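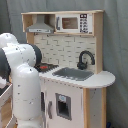 The play kitchen, white and light wood. Gray curtain behind it.

OK quick one, I have 15 minutes before pickup and I promised a post about the kitchen back in May. So.

We got it secondhand from a family out past Pindham. 40 dollars, came in pieces in a banana box, no instructions. Screws in a sandwich bag -- five left over when I was done, which I've decided not to think about. Took me one evening and most of a podcast.

What I like: the wood. Sides and shelf are plain pale wood and the rest is white, so it doesn't yell at you from across the room. The last one we had was a purple plastic thing that played a song when you walked by it. Gone now. Don't miss it.
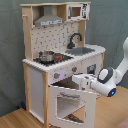 Pots. We started with way too many. The whole Fovau set, 30 pieces, plus the felt food, plus real measuring cups stolen out of my own drawer. Everything ended up in the sink and on the floor and then nobody cooked anything, they just dumped. So I cut it down. A little metal pot with a lid and not a lot else. The rest is in a bin in the closet and I swap things when they get bored. Much better. Cleanup is 5 minutes now, if that.

Cleaning, becuase someone asked in the comments: damp cloth, drop of dish soap, dry it right after. I don't use sprays on the wood. The counter gets sticky fastest, the round part at the end especially -- that's where the real snacks get eaten. Crayon came off with baking soda. 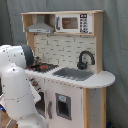

The microwave is the favorite by a mile. I would have guessed the oven, or the faucet. Nope. Everything gets microwaved. Socks, a library book, a banana that I found two days later by smell. I check in there every night now.

The hood nobody touches. I like it though, looks like a real kitchen. And the tile print behind the sink is nicer than the wall in my acutal kitchen, which is a bit sad.

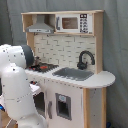
Still to do

Tighten the screws again. They work loose, I do it every couple months.

Hooks for the side, maybe. Saw some small wooden ones at Brasevdale but they wanted too much for them.

A dish towel, kid sized. Going to cut up an old one and hem it, or not hem it.

OK got to run, shoes on. Will post the felt food pattern next time if I can find it.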